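Greiferöffnung aus Handdemonstrationen kalibrieren

Mit dem Handgreifer aufgenommene Demonstrationen lassen sich nur dann zum Training verwenden, wenn zu jedem Bild eine Öffnungsweite vorliegt. Arkov bestimmt sie direkt aus dem Kamerabild. Die Anleitung gilt für Version Juli und setzt eine fertige Kamerakalibrierung voraus.

Schritt 1: Greifer über eine helle, matte Fläche halten und die Finger langsam ganz öffnen und ganz schließen. Fünf Durchgänge genügen.

Schritt 2: Aufnahme mit "arkov import" einlesen und ein Referenzbild mit offenem Spalt auswählen. Die Innenflächen beider Finger müssen sich klar vom Untergrund abheben.

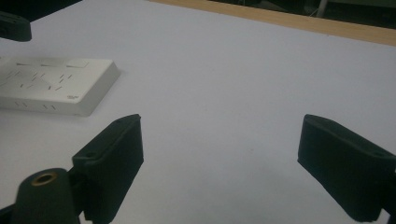
Referenzbild mit geöffneten Fingern über weißer Tischfläche, links eine Steckdosenleiste.

Schritt 3: An jedem Finger die Innenkante markieren. Die Bohrungen eignen sich als zusätzliche Stützpunkte - bei ungleichmäßigem Licht sind sie oft leichter zu finden als die Kante.

Schritt 4: "arkov fit" starten. Die Anpassung braucht mindestens 203 gültige Bilder, darunter bricht das Programm ab.

In unserem Vergleich mit 1880 Demonstrationen mussten danach noch 38 von Hand korrigiert werden. Meist war ein Finger durch das gegriffene Objekt verdeckt. Das Auswerteskript stammt von Moushumi Sheikh und liegt im Ordner "eval".

Nach einem Wechsel der Finger ist die Kalibrierung ab Schritt 1 zu wiederholen.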